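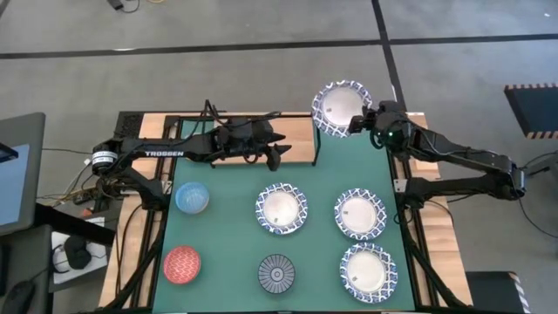 Ceramics & Household Goods: Intro to Trade
Week 4 notes, transferware and blue-and-white
3/5/21

Read before class, bring questions. Slides go up after.

Recap from last week: earthenware = porous, lower fired, needs glaze to hold water. Stoneware = denser. Porcelain = whitest, hardest, thin edges let light through. Know these three cold, they come back on the final.

Why blue? Cobalt. Survives a hot kiln under a clear glaze when most other colors burn off or go muddy. Used in China on a big scale from the 1300s, copied in Delft, then in England. Cheap to use too, a little goes a long way.

Transfer printing, the steps:
Engrave pattern on copper plate.
Ink it with color mixed in oil, warm.
Press thin tissue onto the copper, peel off.
Lay tissue on the fired, unglazed piece, rub down hard.
Soak tissue off, fire to burn out the oil, then glaze, fire again.

Mid 1700s onward in England. Before this every border was painted by hand, so a matching set of 52 pieces was rich peoples stuff. After: middle class tables.

How to spot a transfer: look for a seam in the border where the tissue ends meet. Lines that don't quite join. Hand painting shows brush strokes, darker where the brush stopped. Printed shading is dots or fine lines. Use a loupe, don't guess.

Border vs center. Factories often kept one border and swapped centers, or left the center plain. Saved on engraving. So a border alone is weak evidence for a maker!! Check the back stamp, foot ring, weight.

Case: Plirdale pottery. Small works, 25 hands, one kiln. Sold seconds through the Kusuma warehouse, no stamp. Result = lots of unmarked plates that dealers call "Skoltau type" becuase the borders are close. Price gap is big so be careful. We'll go through the Flasonura sale catalog, 600 lots, read the first 20 only.

Terms to know: biscuit, underglaze, overglaze, crazing, foot ring, seconds, flow blue.

Homework: one page on a plate from home or a thrift store. Printed or painted, how do you know. Front and back sketch. No internet values please.

Quiz next time, short. Week 5 reading is the lead glaze chapter, skip the apendix.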